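Home | Contents | Previous chapter | Next chapter | Glossary

Chapter 9
Household Chores as a Manipulation Problem

9.1 Why the kitchen is hard

A factory dishwasher line and a home sink produce the same result, a clean plate, by very different means. On the line, each rack arrives at a known place and a known time. The parts have been chosen so that the machine can handle them. At home the machine must take the sink as it finds it. Cups lie on their sides, forks rest against spoons, and the owner will not sort them first.

The question of whether machines can do household chores yet is therefore poorly posed until three things are fixed: the chore, the room, and the amount of help allowed. Whitfield and Byun, whose scoring scheme is used throughout this part of the book, call these the task, the setting, and the assist level. A result reported without all three cannot be compared with any other result.
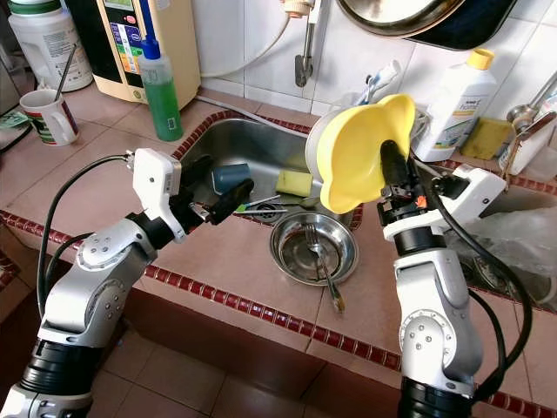 Photo credit: Man-sik Koo.

A two-armed machine at a tiled sink shows how much is packed into one ordinary work area. The basin holds a dark blue cup and a sponge. A steel bowl with a fork in it rests on the counter in front, and a mug, a jug and a bottle of green dish soap stand at the back. Each gripper is already closed on a black handle. A hand that is holding one object must put it down before it can pick up another, and a planner has to count that step as part of the chore.

Two arms are not simply twice one arm. They share the space above the basin, and a path that is clear for the left arm may be blocked by the right. In practice most programs assign one arm to hold and the other to work, and swap roles only when both are clear of the sink.

9.2 Reach, grasp, release

Every pick in this chapter is divided into three phases. In the reach phase the gripper moves to a point near the object. In the grasp phase the fingers close. In the release phase the object is set down and the fingers open. Faults are charged to the phase in which they first occur, even if they are noticed later.

Flatware is the usual source of grasp faults. A fork lying flat on steel offers little height for the fingers to close on, and its shine confuses depth sensors. Bowls are easier, provided the rim can be found. One finger goes inside the wall and the other outside, and the curve of the rim keeps the bowl from turning.
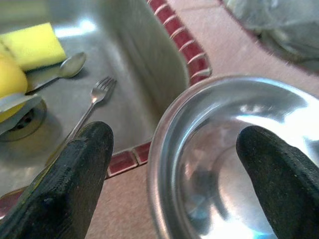 Figure 9.2. Gripper fingers at the rim of a steel bowl; fork and spoon in the basin.

Note the reflections. A polished bowl returns bright streaks that shift as the wrist moves, and a matching program that relies on color alone will treat each streak as a new edge. The border of dark red tile is a better landmark. It is fixed to the counter, its grout lines are regular, and it contrasts with both the steel and the pinkish countertop.

9.3 What has been measured

Sithole and Mutiso ran 200 picks of mixed flatware and bowls using the Ploltus controller, then repeated the set with the Veno controller. Assist level was held at 2, meaning that a person could pause the machine but could not touch the objects. The full log has 253 entries, as failed picks were entered again when retried. Bowls gave few faults under either controller. Forks gave most of the faults under both, nearly all of them in the grasp phase.

These results support a limited claim. Single picks from a sink can be done at a useful rate when the lighting is steady. They say little about the whole chore, which also calls for scrubbing, rinsing, judging whether an item is clean, and deciding where it goes. Scrubbing is treated in Section 9.4 and judging in Section 9.5.

Related chapters
Chapter 7: Shop-Floor Sorting and the Abbasi Bin Test
Chapter 8: Depth Sensing on Shiny Surfaces
Chapter 10: Folding and Other Work with Cloth
Appendix C: The Prirudeck Task List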